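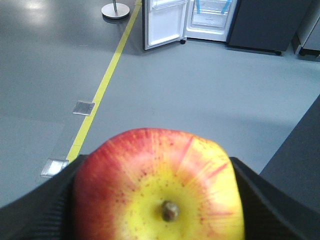
**Dernis orchard fruit, January progress note**

We bought 167 crates from Dernis against a plan of 700. Lusau blames the roads. I don't fully believe it, as Asfaw uses the same route and delivered on time.

Color is the red-streaked yellow the buyers asked for. Whether it sells at the price in the proposal is another matter, and I would not release the second payment yet. Trududow still owes us 2 invoices.

Next visit in 5 weeks.

Bereket Alemneh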